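Why do cups come in paper and glass?

I drink out of cups all day long and I bet you do too! But have you ever stopped to wonder why one is made of paper and another is made of glass?

Let's start with glass. It's mostly sand, melted in a furnace that's hotter than any oven at home (way over 900 degrees!). When it cools down it goes hard and smooth, and you can see right through it. Water can't soak in, so you can wash a glass and use it again and again. Drop it, though, and... smash!

Paper is made from tiny bits of wood called fibres. On its own it would go soggy, a bit like my homework did when I left it in the rain. So paper cups usually get a very thin coat of plastic or something waxy on the inside, and that keeps your drink where it should be. They're light and they don't smash, but most get used just once.

Which do I like best? Glass for cold milk, paper for hot chocolate at the fair in October.

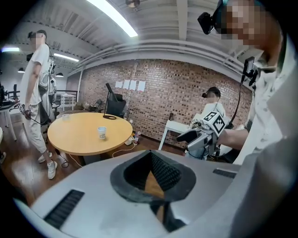
A paper cup and a small clear glass on a round table.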